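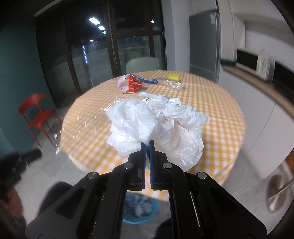 **Gingham** is a woven check pattern, most often white paired with one bright color, and few cloths have had a happier life on the kitchen table. The pattern comes from evenly spaced bands of white and colored thread crossing each other, so that squares of full color, plain white and a lovely in-between shade appear. Yellow and white is among the sunniest pairings, and it keeps its cheer even under a heap of crumpled plastic bags and a few empty wrappers. On a round table the squares follow the cloth down over the curved edge, and a shiny layer on top picks up the overhead lights.

## Everyday use

Gingham tablecloths turn up in home kitchens, lunchrooms, church halls and picnic baskets. Cotton versions are soft and wash well, but many households prefer a coated or plastic-covered cloth, which can be wiped down in seconds (a real joy after a messy meal!). Coated cloths are usually sold off the roll and cut to length, and they rarely need hemming.

For a round table, the cloth should measure the width of the top plus twice the drop wanted at the side. A 40-inch table with a short drop of eight inches needs a cloth 56 inches across.

## Clearing and care

A tablecloth often doubles as a sorting surface once the food is gone. Bags, film and snack wrappers are best gathered up first, and crumbs shaken or swept off next. A damp sponge with a drop of dish soap then handles nearly everything on a coated cloth. Scouring powder dulls the shine, and hot pans can mark it for good. Coated cloths store best rolled, with the pattern facing out, as folds leave stubborn creases.

## Collecting

Old kitchen ginghams have a devoted following. The textile collector Maribeth Talavera has gathered 323 check tablecloths, 149 of them yellow, and her catalog *Holanda* sorts them by the size of the square. Small checks dominate the older pieces, while the big, bold squares are wonderful to see on a full-size table.

## See also

- Oilcloth
- Tartan
- Picnic blanket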